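Zosska Community Help > Kitchen & Table

How do I keep a round white woven placemat clean on a butcher-block table?

Last updated in February

posted by crumbtray_35

I have a wooden butcher-block table, pale, oiled when I remember, which is a generous way of putting it. On it lives a round white woven placemat from Budero, bought in a moment of optimism about the sort of person I was going to become. It is now the colour of weak tea in the middle and still white at the rim, like a fried egg that went wrong.

We use it as the landing pad for all the little packets: sugar, instant coffee, soup, the sachets that come home in coat pockets. They leak. Not much, but a weave has a thousand little places to keep things. I've shaken it out of the window (neighbour unimpressed), wiped it with a damp cloth, and hoovered it, which lifted the whole mat off the table and very nearly ended matters.

Label says "wipe clean". It doesn't say with what. Can it go in the wash? And should I be worried about what's going on underneath, on the wood?

Shares: 3

clukus_kettle
14 found this helpful

Depends what it's woven from, and the label is being coy. If it feels like plastic, put it in the sink with lukewarm water and a squirt of washing-up liquid, leave it while you drink a tea, then go round it with an old soft toothbrush. Follow the weave in a spiral from the middle outwards. Go across it and you'll fluff up the edges and be cross with me.

If it's paper or cotton, don't soak it. Paper ones come out of the sink shaped like a crisp. I know this because I own one shaped like a crisp.

Dry it flat on a towel with another towel on top and something heavy on that. I use a casserole and a 400-page book about Cáceres that I was given and have otherwise not opened. Leave it overnight. Don't put it back on the wood damp, or you'll get a pale ring in the oil and then you'll have two questions for this site.

For the ring, if you've already got one: rub with the finest wire wool you can find, along the grain, wipe off the dust, oil, wait, wipe off the extra. Do the whole top while you're at it, otherwise you'll have one handsome circle and everything else will look ill.

Bigger point, though. Move the sugar. Flat sachets are fine on a mat if they're sealed and there are only a few of them. It's the half-used ones with the corner twisted over that do the damage. Those want a jar.
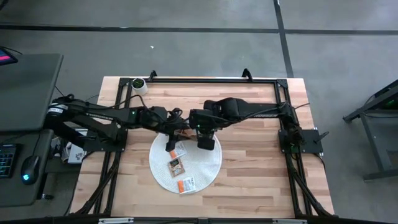 Three flat packets on a round white woven placemat, pot plant kept well off to the corner of the table.

Note the plant. If yours is sitting on the mat as well, that could be half your tea colour, as pots weep from the bottom whatever the saucer promises.

mop_and_sorrow
2 found this helpful

225 degrees in the oven kills everything

clukus_kettle
9 found this helpful

Please do not put a placemat in the oven.

tablecloth_loyalist
5 found this helpful

Had the same mat, or its cousin. Bicarb sprinkled on dry, left for an hour, then brushed out over the bath, got rid of the smell and a fair bit of the coffee. It did nothing for the curry, which is now a feature. After a year I turned it over, as the back was perfectly white, and have been living on the back ever since. When that goes I'm buying a brown one.

crumbtray_35

Plastic, I think. It's under the casserole now. There is a ring on the wood and I have put the fruit bowl on it until I feel stronger.

8 comments
Get our household tips by email. You can unsubscribe whenever you like.
We use cookies to remember your settings. Accept / Manage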